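Housekeeping staff now "teaching" the pickup robot: what should we ask for before it starts?

Home > Work Life > Changes at Work > Page 1 of 3

Fionnuala Madigan
Posted in January

Hi all, long one, sorry. I do home visits for a company called Tirketley. We go into people's places and do the bedrooms, laundry, picking up, whatever's on the sheet. I've been at it 15 years and I like it, mostly because I get left alone with the radio and a pile of sheets.

Since the fall our sheet has had an extra line on it called Rurnik. That's the name of the system the office bought into, and the idea is that at some point there'll be a robot that does the pickup part of a visit (clothes off the bed, stuff into the hamper) and one of us goes along with it and does the rest. For now there's no robot. There's a hand-held gripper with a camera on it, and for part of every visit I pick things up with that so the thing can learn from me. Squeeze, lift, carry, let go, do it again!

I don't hate it. It's kind of fun for the first half hour and then my thumb hurts. But it's changed the day more than the office seems to realize. My visits didn't get any longer on paper, so the gripper time comes out of the time I used to have for the actual cleaning, and I'm leaving places feeling like I only half did them. I also used to chat with the folks we visit, and I've pretty much stopped, as talking while recording is discouraged.

The other thing is that what we walk into isn't a showroom. Beds have the covers every which way and dark clothes dropped on top, and half the job is deciding what's what. Is the gray thing with the fringe a scarf that stays, or is it wash? I know my regulars so I know the answer. I have no idea how you'd teach that by squeezing a handle.

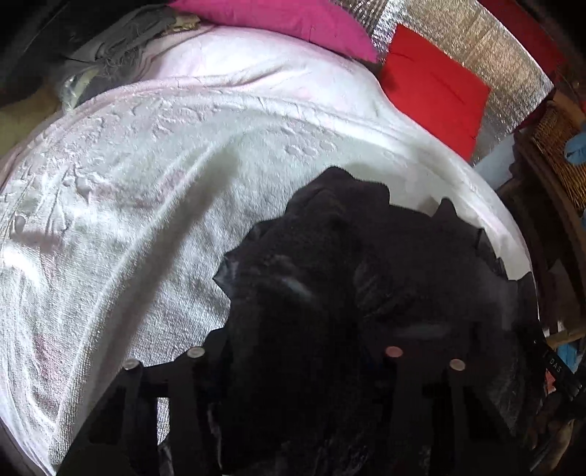
What I'd like to know

1. Has anybody been through this at a cleaning or care company, and did your hours change once the machine showed up?
2. Is it normal to ask for extra pay for the recording part? There's nothing extra right now.
3. Who gets blamed when it picks up the wrong thing? My name is on the visit.

I have a sit-down with my supervisor coming up and I'd rather go in with a list than with a mood. Thanks!

plenura
My cousin's place got robots and they all got laid off. I'd start looking.

Fionnuala Madigan
Was that cleaning? Or a warehouse or something?

plenura
Parking garage

Tullio Donati
Hi Fionnuala. I'm on the laundry side at Noguchi, which is a residential place, long halls, lots of bedding. We did a year of the recording and we've had the machine on one floor for a while now, so I can tell you how it went for us. Yours could go differently.

Hours first. Nobody on my team lost their job. What did happen is that when two people left they weren't replaced, and I'd watch for that, because it never gets announced. The total hours on the floor went down and the people who stayed got a different mix. I do a lot less bending, and my back is happier for it, I'll give it that. I also do a lot more standing next to a machine waiting for it to make up its mind about a bathrobe. It's tiring in a way I didn't expect, you can't wander off and you can't really do anything else.

On pay, yes, ask. We got it, but only from the month we asked, they wouldn't go back over the earlier ones. The thing that worked was bringing numbers. I'd kept a tally in a notebook and by the end I personally had 3,046 recorded pickups. When you put that on the table it stops sounding like a small favor you do between rooms. Start your tally now, today, even if it's just pencil marks.

Blame. We got it written down that anything the machine moves goes in the machine's log, with its own line, and the person's name is only on what the person did. Before that there was an ugly couple of weeks over a missing cardigan (it was in the wrong bin, it's always the wrong bin).

One question back for you. Do they give you a time target on the recording? We had one and it wrecked the work. Everybody rushed, and then the trainer complained that the pickups were sloppy and the picture was all smeared.

Fionnuala Madigan
Tullio, thank you, this is so useful. And yes!! There's a target. It's 60 pickups a visit, and I had no idea you could push back on it. I do rush. I'm swinging over to the next thing before I've even looked at it properly, and then I'm standing there over some dark gray heap on a white bed with the fingers wide open, trying to find a bit of it to grab. Look how blurry the cushions get.
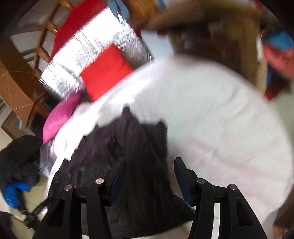
Page 2 of 3

Tullio Donati
Ha, yes, I know that blur very well. Ours looked the same at the end of a shift. I'd take that one to the meeting, it makes your case for a lower number better than talking does. Ask for a set amount of time with no count attached. Ours switched to that and the trainer was happier too.

Also the soft dark stuff is the worst for the gripper, fleece and knits and so on. You pinch one layer and the rest slides off. If they're counting, a heap like that should count as more than one sock does! Tell them that. The people setting the target probably haven't held the thing.

Fionnuala Madigan
They have not held the thing, I can promise you that.

betsy_on_second_shift
I'm not in cleaning, I'm in a hospital kitchen, but we had tray robots come in so take this for what it's worth. The part about not talking to your people anymore jumped out at me. Same here, and it crept up. We used to carry trays in and say good morning. Ask for the talking time to be on the sheet as its own line, with minutes next to it, otherwise it gets eaten.

Also ask if the customers have been told there's a camera going in their bedrooms. Somebody is going to ask you at the door, and you'll want to have an answer from the office, in writing. Ours put out a one-page letter after a family got upset. I don't know the rules where you are so I won't guess at the legal side.

About the scarf or wash thing, I'd bring that up too. That's you knowing your regulars, and it's the reason they'd still need you there. I'd make them say so out loud lol

Fionnuala Madigan
Adding both. So far my list is a tally, a separate log, no count on the recording, extra pay, chat minutes, and the camera letter. I started the tally this morning on the back of an envelope. Meeting's at 9, I'll come back and post how it goes.

Page 3 has older comments. Log in to reply.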